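Rultley Hand Guide, from Prudia

I build these kits myself, and I still use one most evenings, so bear with me if I get carried away! The Rultley is a handheld remote for showing a robot arm a task: you move your hand, the arm follows, and every move gets saved as a demo you can replay or train on. It comes with the grip, a base station, a 2 m cable and the Lotard simulator — handy for practicing before you go near a real arm. Battery life is 9 hours, and charging takes 40 minutes.

Simulator views, with a chair in both:
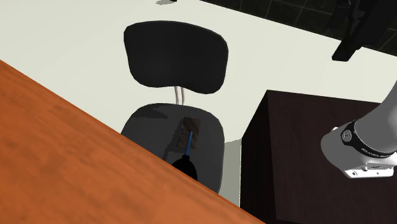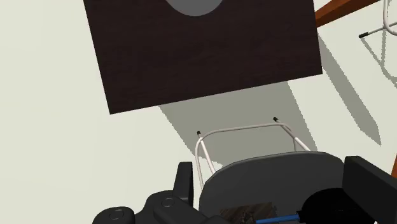 Sutanto wrote in to say the squeeze trigger felt too stiff on long sessions, and that slow wrist turns came through jerky until the smoothing was turned down to 2. Fair point on the trigger! The new grips have a softer spring, and I'll mail you one if yours is from before May. As for smoothing, start low and work up (I leave mine at 2 for small stuff).

Price is $575 with the simulator license included. Spare cables and grips are on the parts page, and left-handed grips are back in stock — order those separately for now.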